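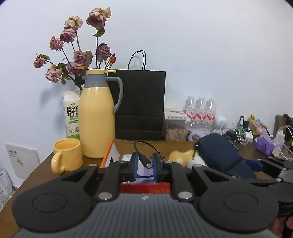

When do you throw out a spare cable? When you've plugged it in, it does nothing, and you've tried it on a second device to be sure.

HOME ORGANIZATION, UNIT 7: THE DESK
Notes from class, G. Calimlim. Bring these back next time, we use the list at the end.

Recap from unit 6. Kitchen drawers: sort first, buy bins last. Same rule for desks. Most of you bought bins anyway. Fine. Put them in a closet until the sort is finished.

What a desk is for

Write it down before touching anything. One sentence. "I pay bills and charge my phone." "I draw." If you can't get it into one sentence you probably have two desks' worth of stuff on one desk, and something moves out. Takeshi Nagano read his out loud and it had five commas in it, so we split it: bills stay, model trains go to the shelf.

Zones

Reach zone: elbow on the desk, swing your hand. Only daily things go here.
Lean zone: you have to tip forward. Weekly things, plus anything nice to look at.
Get-up zone: not on the desk at all. Drawer, shelf, other room.

Common mistake is filling the lean zone first because it's against the wall and feels like storage. It isn't. Stuff goes back there and stays till July.

Cables

Took up most of the hour, so long notes.

Pull everything out. All of it, including the one behind the desk. Lay them out straight. Sort by the end that goes into the device:
- USB-C
- the older small USB ends
- round power plugs
- "no idea"

USB-C is the tricky pile. Ends look the same, cables aren't. Some charge only, some move files slowly, some handle a monitor. Test each with whatever you really use it for and tag it right then. Masking tape folded over into a flag, pen, one word: PHONE, LAPTOP, SCREEN. Don't trust memory, you'll be re-testing in a month.

How many to keep: one in use, one spare, per kind of job. The rest go in the donate bag. Dead ones to electronics recycling, not kitchen trash.

Coiling. Over-under if you know it. If not, loose loops as wide as your hand, strap around the middle. Never wrap tight around the charger brick, it stresses the cable right where it leaves the brick. Genalyn's demo cable from Karagiannis lasted 8 years with loose loops. The other one did not.

Where the working cable lives: give the end a fixed spot so it doesn't slide off the back. Clip on the desk edge, or a notch in a box lid. The Gisten clips are ok on a smooth desk. They left a mark on an oiled desk, so try one underneath first. On waxed or oiled wood use a weighted holder instead, no adhesive.

Mugs and other things standing in

A yellow mug on the front corner of a desk is either a drink or a pen cup. Pick one. If it's a drink it goes on the side away from the cables, and back to the kitchen same day. If it's a pen cup, test the pens (scrap paper, one scribble each) and toss the dry ones.

Pitchers as vases are great, use what you have. A vacuum pitcher is heavy enough at the bottom for tall stems, and dried roses don't need water, so nothing to spill near the electronics. Two cautions:
1. Dried petals shed. Shake the bunch outside before it goes on the desk.
2. Keep it out of a sunny window, the pinks fade fast. Dusty pink is nice, beige is not.
Dust them with a hair dryer on cool, low, at arms length.

Do not put the pitcher back into coffee service without a real scrub. Someone asked. Bottle brush, baking soda, lots of rinsing.

Empty boxes

Product boxes: keep till the return window closes, then flatten. Exception is anything you plan to resell. The Drakon box and the Jeritz box people keep bringing in are sturdy, ok, but sturdy is not a reason by itself. If a box has a job (holding tags, tape, clips) write the job on the lid.

Time budget for the assigment

Whole thing should take 80 minutes. Most people lose nearly all of it on paper, so paper goes LAST.
Clear surface onto the bed or floor
Wipe, let it dry
Cables
Standing things (mugs, vases, lamps)
Boxes
Paper

Bring next class

Your one sentence.
Your "no idea" cables in a bag, with name on it. We'll go through them together, Takeshi is bringing his tester.
A before and an after photo, same spot, same time of day if you can. Upload to the class folder, door code for the room is still 1634.

Reading: the paper handout, first half only. Skip the part on filing cabinets, we do those later.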